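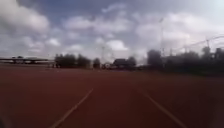

October, getting on for midnight

Corkton is now officially against landmines. I'm not aware that it was ever in favour, but as of 8.40 this evening it is in writing, and the Clatine group can put us on their map with a little green pin.

I'd been told to expect 80 people in the Arruda Hall. By my reckoning the heating had been set for 260. I took my jumper off during the opening remarks and my cardigan off during the second opening remarks, and after that I had nothing left to offer.

Kátia Guimarães spoke for 13 minutes, which was what she'd been given, and she was the only one all night who kept to it. She cleared mines for years before she took up talking about them. She told us how slow it is, a strip of ground at a time, and how the farmers would stand at the tape and ask when they could have the bean field back. No slides. I wrote down "bean field" and then couldn't think what to add.

Then came the wording. The motion said we "urge" the government to keep to the treaty. A man near the front wanted "strongly urge". A woman behind him thought "call upon" had more dignity. This went on long enough for the tea to stew – I had two cups anyway, and a flapjack I regret. We ended up with "strongly call upon", and I don't think anybody likes it. Carried, with one against. He wanted it noted that he was against the comma.

I signed up for the letter writing on my way out. They handed me 50 envelopes, so I suspect I was one of very few.

Missed the bus and walked home past the Sevasell warehouse. Kept thinking about walking, and how little attention I pay to where I put my feet. Then trod in a puddle up to the ankle.

Must buy stamps. Also ring Mum, who will want to know if there was a collection. There was. I gave a fiver and asked for no change, mostly because people were looking.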